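Week 4 handout: When the filing gets automated

Our running case is Batance, an office records firm with 3000 paper folders in daily use.
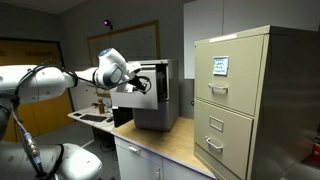 Nidotden College – Department of Work and Technology

Great case, this one! Fetching goes first, judgment stays.

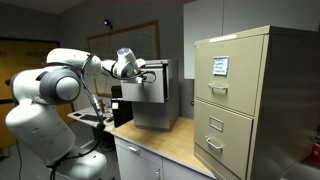

Who decides what gets automated?
At Batance, the clerks and their manager, meeting each September.

Read Waroter ch. 2 too.

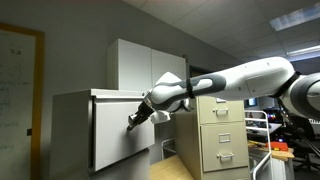 Job descriptions change slowly. A clerk's sheet still says "retrieves files" – but gripper fingers at the top edge of a cabinet front make that line worth rewriting.
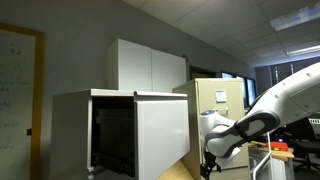

What do clerks do with the freed hours?
Mostly phone queries and fixing misfiled records.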